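Chapter 9
Small Parts Storage: Compartment Boxes

9.1 Scope of the chapter

Chapter 8 treated shelving and open bins, where the stored item is large enough to be seen from a standing position and picked up with the whole hand. The present chapter deals with parts that are not: screws, washers, crimp terminals, springs, O-rings, fuses, and similar stock. Such parts are normally kept in compartment boxes, also called divided boxes or assortment boxes in supplier catalogs.

After working through the chapter, the reader should be able to name the elements of a compartment box, select a compartment size for a given part, lay out a box for a defined task, and write a contents label that another worker can use without help. Drawer cabinets are covered in Chapter 11.

9.2 Terms

Base. The lower body of the box, which holds the parts.

Lid. The upper panel, joined to the base by hinges along one long side. A lid with a raised rim is stiffer than a flat one and locates better on the base when closed.

Divider. A thin wall separating two compartments. Fixed dividers are molded with the base. Removable dividers slide into slots, and the slot spacing sets the smallest compartment that can be made.

Latch. The closing element on the side opposite the hinges. A box carried on its edge depends entirely on the latch and on the fit between lid and divider tops.

Migration. The movement of parts from one compartment to the next over the top of a divider. Migration occurs when the gap between divider and lid is larger than the smallest dimension of the part. Flat washers are the most frequent case.

9.3 Material and visibility

Compartment boxes for bench use are usually molded in clear or tinted plastic. A clear wall lets the contents be identified with the lid closed. A tinted wall reduces this, particularly where several dividers lie one behind another in the line of sight, and the contents label then carries more of the work. Opaque boxes should be used only for parts that must be kept out of the light.

The box is opened on a flat, light-colored surface with enough free depth behind it for the lid to lie down fully. A lid left standing upright puts a load on the hinges and is easily knocked forward.
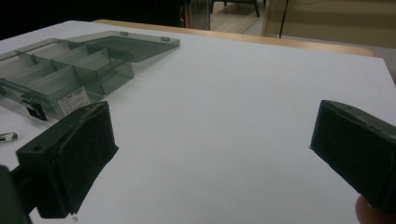
Figure 9.1. Compartment box in smoky gray plastic, open, with the lid laid back behind the base.

9.4 Costerell layout

The layout used in the exercises was set out by Idris Gwynne for the Costerell training shop. Parts are placed in order of use from left to right, and sizes within one type run from small to large. One compartment at the right end is left free for rejects. No compartment is filled above two thirds of its depth.

Exercise 9.1 applies the layout to a kit of 21 part types divided between 2 boxes.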